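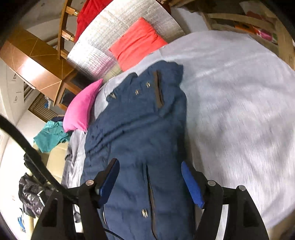
How should a padded jacket be folded if the label must say "flat fold"?
Close the snaps, lay the jacket with the back down, bring both sleeves to the middle, and fold one time from the hem up to the collar. If the sleeves are behind the body, the label is "back fold".

Dimgate Outerwear on Beds, README

1. What is in this folder

Dimgate is a small collection about folding and putting away outdoor clothes in a bedroom. It has 200 short sessions. In every session one piece of clothing begins on the bed and the person folds it, rolls it, or hangs it. We chose beds and not tables because at home most people do this work on the bed, with the blanket and the pillows still there.

The sessions were prepared by Hortensia Pacheco and Brayan Tello. The labels were written by Ultan Conneely and checked one more time by Alcides Rivadeneyra.

2. Clothes

The clothes are padded jackets, rain jackets, fleece tops, vests, and wool coats. Padded jackets are the biggest group, with 51 sessions. They are also the most difficult, because the filling pushes the fold open again and the collar does not want to stay down.

For every garment we write the main color, the type of closing (snaps, zipper, buttons, or none), and if there is trim in another color. A navy jacket with brown trim is written as "navy / trim brown". Please do not write "blue" for navy. We have light blue fleece tops also, and in the first version these two were mixed.

3. Beds and bedding

The bedding was not changed between the sessions of the same day. Blankets have wrinkles and pillows are where the person left them. We write the blanket color and the pillow colors in the file bedding.txt. Coral and hot pink are two separate values there, please keep them separate.

In some sessions a silver insulation mat stands at the head of the bed. It is written as "mat", with no more detail. Chairs and other furniture have no label.

4. Labels

start_state: spread, bunched, inside_out, hanging
end_state: flat_fold, back_fold, roll, hung, not_finished
closing_state: open, closed, partly
collar: up, down, folded_in

The start_state is for the beginning of the session only. If a jacket is spread but has many wrinkles, it is still "spread". Use "bunched" only when you cannot tell where the front of the garment is.

For closing_state, look at the whole front. One closed snap and the others open is "partly". When the front cannot be seen well, leave the field empty and do not guess.

5. Known problems

The roll sessions of the wool coats are few, and the result is not nice to look at. Wool coats should be hung, and we will probably remove these sessions.

The Tuesday sessions of the first week have no collar label. Édgar Sánchez is adding them now.

In bedding.txt the word "gray" was sometimes written as "grey". Both mean the same color. A search should include the two spellings until this is corrected.

6. Changes

December: vests added, end_state "back_fold" added, the old value "folded" removed. If your script still reads "folded", it will find zero sessions and give no error.

7. Contact

Questions about the labels go to Ultan, questions about the clothes go to Hortensia. If you find a wrong label, please send the session number and the name of the field.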